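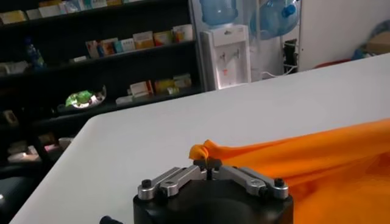
The Starico Parkau is a full-size luxury sedan built by Starico at its Flellton plant, and the third model line of the company to carry the Parkau name. It is sold with a long wheelbase only and sits at the top of the Starico range, above the Mekonnen mid-size sedan, with which it shares its electrical system and part of its front suspension. Much of the published material on the car deals with cabin trim, paint care and the fit of movable parts. Linkages made of two parallel bars joined by pivots, a layout also found in gripper fingers that can hold the pinched corner of an orange cloth, are used in the Parkau for the hood hinges, the trunk hinges and the folding rear tables. In each case the paired bars control the angle of the moving panel as it travels, which a single hinge pin cannot do.

Background

The first Parkau was a six-cylinder sedan with a separate frame. The second moved to a unitized body and gained an optional eight-cylinder engine. Both were aimed at owners who drove themselves. The present car was planned from the start for use with a hired driver as well, and the rear compartment was laid out before the position of the front seats was fixed.

Early design work considered a short-wheelbase version. It was dropped when the rear door opening proved too narrow for the seat frame that had already been chosen. The Mekonnen was later lengthened slightly to cover the gap in the range.

Body and structure

The body is a mix of steel and aluminum. The floor, sills, roof pillars and rear wheel housings are steel. The hood, trunk lid, front fenders and door skins are aluminum. Joints between the two metals are bonded and riveted, with a sealing bead run along every exposed edge to keep out water.

The doors have two sheets of glass with a sound-damping film between them. Each door closes against a double seal, and a small motor pulls it shut over the last part of its travel. The motor can be switched off in the vehicle menu. If it fails, the door can still be closed by hand but needs a firmer push.

The hood is released from a lever on the driver's side and held up by two gas struts. The trunk lid is powered. Its hinges fold into recesses at the sides of the luggage space, so that they do not press on luggage when the lid is closed. On cars with the refrigerated compartment, the left recess is partly taken up by the compressor, and the hinge on that side has a shorter cover.

Engine and transmission

One engine is offered, a 3-liter inline six with a single turbocharger and a belt-driven starter generator. The generator restarts the engine after stops and adds a small amount of torque when the car pulls away. Starico does not sell the car with a diesel engine.

The transmission is a nine-speed automatic with a torque converter. In normal use the car starts in second gear. First is selected on steep grades, with a trailer attached, or when the driver chooses the manual setting. The converter locks early in each gear, and a damper between engine and converter absorbs the vibration that early locking would otherwise send into the floor.

Drive goes to the rear wheels. All-wheel drive is an option and uses a clutch pack mounted on the side of the transmission, with a shaft running forward past the oil pan. The option raises the front of the engine slightly and calls for different mounts, so it cannot be fitted later.

Suspension and steering

The front suspension has two unequal arms on each side, and the rear has five links. Air springs are standard at all four corners. The compressor and air tank are under the luggage floor, in a foam-lined box.

The air springs hold the body level under load. Above 70 mph the car lowers by a small amount to reduce drag, and it returns to the normal height once the speed has stayed below that mark for a short time. A raised setting is provided for ramps and rough tracks and cancels itself as speed rises.

Rear-wheel steering is optional. At low speed the rear wheels turn against the front wheels, which shortens the turning circle. At higher speed they turn the same way. Cars with this option have a different rear subframe and need a longer alignment procedure, in which the steering rack at the back must be locked with a service tool before the toe angle is measured.

Interior

The dashboard has one central screen and a smaller display in front of the driver. Temperature, fan speed and defrosting keep physical switches. Seat controls are on the doors. Other functions are reached through the central screen or by voice.

Rear passengers have two separate seats or a three-place bench. The separate seats recline, and the one on the passenger side has a footrest that folds out from the back of the front seat. The folding tables come only with the separate seats. They rise from the center console, turn level and can be moved toward the passenger - a sequence that must be done in that order, as the table locks if it is pulled forward while still upright.

Trim choices are leather, wool cloth and a woven man-made fabric. Wool cloth is limited to the rear compartment.

Driver assistance

The standard system keeps a set distance from the car ahead and holds the lane on marked roads. It uses one radar unit behind the front badge, four corner radars and a camera at the top of the windshield. A sensor on the steering wheel rim checks for hands. If none are found, the system gives a visual warning, then a sound, and then slows the car to a stop with the hazard lights on.

Windshield replacement requires the camera to be aimed again. Repainting the front bumper can also affect the corner radars, and the service manual sets a limit on paint thickness over the areas in front of them.

Production

The Parkau is assembled on the same line as the Mekonnen. Output was set at 3000 cars for the first full year. Body shells are welded and bonded in one hall, painted in a second and finished in a third, with doors removed after painting and fitted again near the end of the line. Seats are built in a side area and delivered in order of assembly.

Running changes have been made without a change of model year. The rear door seals were given a softer outer lip, the washer tank was enlarged, and the damper in the transmission housing was replaced with one of a revised spring rate. Cars built from April onward also have a drain in the rear light housings.

Service

Oil and filter changes follow a schedule worked out by the car from engine load, trip length and temperature. Transmission fluid has a fixed interval. The air spring system has no regular service apart from a filter at the compressor inlet, but the car must be placed in jacking mode before any wheel is lifted. The setting is found in the vehicle menu and stays active until the car is driven.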